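Chapter 6
Water That Changes State: Evaporation, Condensation and Small Businesses That Pay for Both

Before you start: reread the section on latent heat in Chapter 5. You will need the units. Have a calculator handy.

6.1 Why this chapter comes before pumps

Older editions put pumps first. Mistake, in our view. Students learned to size a pipe and then had no idea why the water in it was worth so much money. So: heat first, pipes later.

Start with a kettle. Bringing water to the boil takes energy. Turning that same water into steam takes a lot more, and the thermometer doesn't move at all while it happens. All that energy is sitting in the steam. When steam touches something cooler it turns back to liquid and hands the energy over, fast. Every steam process in this book is some version of that handover. Laundries, dairies, greenhouses, kitchens.

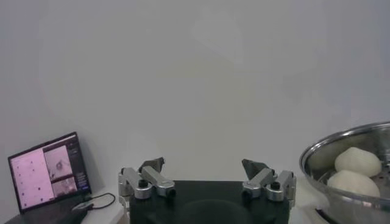
Fig. 6.1 Light surface with a laptop and a stainless steel steamer pot.

Kitchen scale is the easy one to think about. Low pressure, small volumes, no license needed. Industrial scale is the same physics with more paperwork.

6.2 The Louro laundry

Our running case for the chapter. Louro is a commercial laundry in the town of Basa, river on one side, rail yard on the other. It washes linens for hotels and a hospital. Has 2 boilers, one working and one on standby, and gets through 4,000 gallons of water on a full working day. Some of that leaves down the drain. Some leaves as vapor through the roof vents, and that part never shows up on the sewer meter, which is where the arguement with the water company began.

The utility, Divum, bills sewer charges on water in. Louro says it should be billed on water out. Both sides have a point. On the day used for our worked problem, the gap between the two meters was 1,032 gallons. Keep that number, it comes back in 6.5 and again in the review problems.
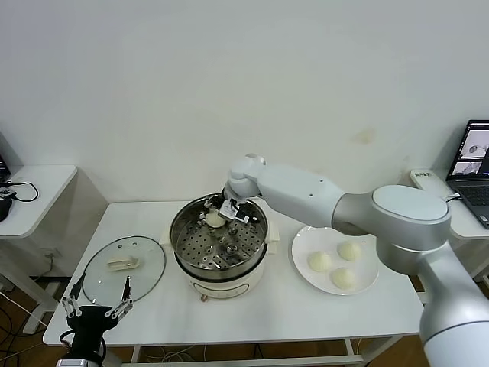

Where does the gap go? Four places to look:

Vapor from the dryers and irons.
Steam lost at bad traps.
Water still held in the linens when they leave the building.
Meter error. Always check meter error.

Most students go straight to the first and stop. Don't. A steam trap stuck open can waste more than people expect, and it is cheap to fix. The inspection by Hivent, the contractor, listed 9 traps needing repair in July. Its full table is in Appendix C.

6.3 Words you will need

Condensate: water that used to be steam. Hot, clean, worth returning to the boiler.

Steam trap: a valve that lets condensate out and keeps steam in.

Flash steam: what you get when hot condensate drops to a lower pressure and part of it boils again.

Make-up water: fresh water added to replace what was lost. Low make-up usualy means a tight system.

Write these out in your own words before going on. Section 6.4 uses all four on the first page, beginning with a mass balance around the working boiler.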